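Book Shelves Sorted at the Hirno Street Office

The shelving in the Cowie room is back in use. The books had been in boxes since November, when the old bookcase was taken out, and staff have been putting them out again a few at a time.

Reference books and bound reports go in the lower compartments, where the weight is easier on the unit. Paperbacks go in the square cubbies along the top, together with any small ornaments people want to keep there. Please leave the deep shelf clear enough that a large book can be laid flat on it.

The 40 hardcovers that came with the Holetti donation are being kept together. Most are reprints of older fiction and poetry. They may be borrowed for up to two weeks. Write the title and your extension in the notebook by the door, and cross out the line when the book comes back. A few of the bindings have gilt on the spine, so pull a book out by its sides and keep stickers and tape off the covers.
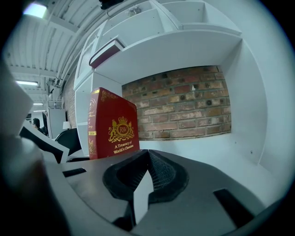
"A Treasury of World's Classics," with its gold crest, on the white shelves.

Duplicates and titles no one has asked for will go to the Sukmont book sale. A box for them is under the coat rack. If you would like to add books of your own, check first that they are dry and have all their pages. Magazines and binders cannot be taken.

The full list of titles is in the shared folder under "Cowie room."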